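Thermal paste or pad for a used server board?

Fulel Community Help > Hardware
2 min read

I bought a used server board and the processor came already in its socket. I plan to put it in a closet as a backup machine. The cooler I have is a plain one with no paste on it. Do I need paste, or will a leftover thermal pad do? Also, is it normal for the fans to run at full speed for a bit at power-on?

posted by clemholm_attic

Use paste. Pads are meant for parts with a gap to fill, like memory chips on a video card, and they do a poor job on a processor. Wipe the top with rubbing alcohol and a coffee filter, let it dry, then put a blob the size of a pea in the middle. Tighten the cooler screws a little at a time, in a cross pattern.

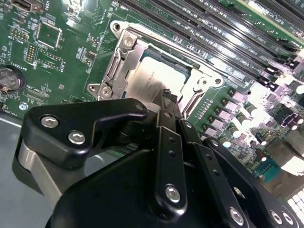

CPU socket and bracket on a server board, DIMM slots behind

Full-speed fans at power-on are normal on most server boards. If they never slow down, check that every fan is on the right header and look at the fan setting in the BIOS. My closet box idles at 113 watts, so leave the door open a few inches.

posted by Giáp

paste. any brand

posted by user793

I used a pad from Clundex once and it ran hot, up to 174 F under load. Changed to paste and it was fine. Don't reuse old paste either.

posted by fanheader

3,335 views · 6 shares · 2 comments

Related
Can I mix memory sizes in one board?
Quiet fans for a closet server
How to reset a BIOS password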